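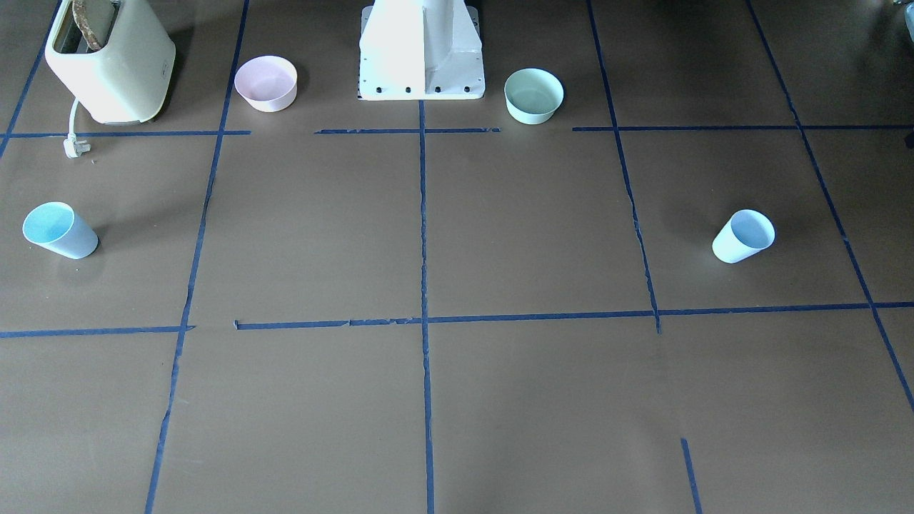

Two thousand goes at a cup

The pitch from Hilex sounds simple enough. Show a robot arm how to pick up a cup, do it again, keep going until there are 2000 recordings, and let the software work out the rest. The firm's workshop in Varkville had 2436 on the shelf when I called in September. I came away less sure than its brochure.

Everything happens on a brown tabletop marked out in blue tape. The grid is there so that starting positions can be noted and varied. Fine in principle, but the lines wander and the tape is tatty.
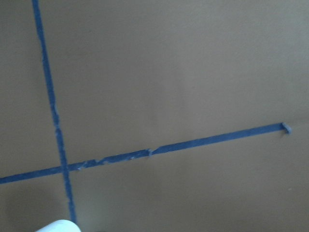
Frayed tape and a curled end on the Varkville grid, with the tip of a white gripper finger at the bottom.

Does that matter? The team says a bit of mess is good for the system, as kitchens are messy too. I have heard that argument at other labs and it always seems to arrive after the mess. A learning system has no idea which parts of a picture it is meant to care about. If a scuffed bit of tape happens to sit near the spot where grasps go well, it may lean on the scuff and fall over when someone puts down a new strip.

The objects worry me more. Pale blue cups, a pink bowl, a green bowl, a toaster. They are light, plain and easy to tell apart, and I would like to see the same arm face a chipped brown mug.

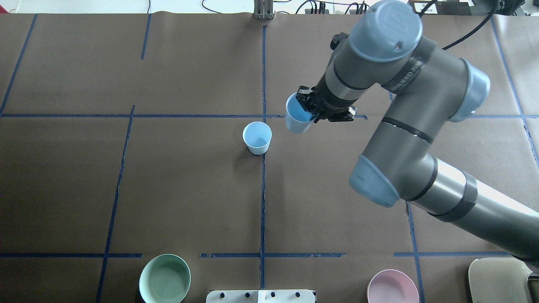
How many recordings does it take to teach one task?
Hilex aims for 2000 and says it sees some use from the first 200, though the number depends heavily on how much the starting positions change from one to the next.

The score everyone quotes is 87 per cent, for cups picked up and set down in the right square. It was measured on this same table. Ibarra, the small firm in Flesham that hopes to put the system in canteen kitchens, told me it had yet to try it on a worktop of its own. Until it does, the figure tells us how well the arm does at home. 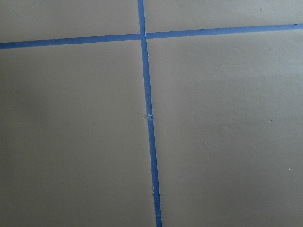 What I would ask for

A second table, for a start, with no tape on it. Then a list of the recordings thrown out and the reasons, which Hilex keeps but would not show me. The dull work of gathering examples is being done with patience in Varkville, and I don't doubt the effort. I would hold off ordering one for the canteen.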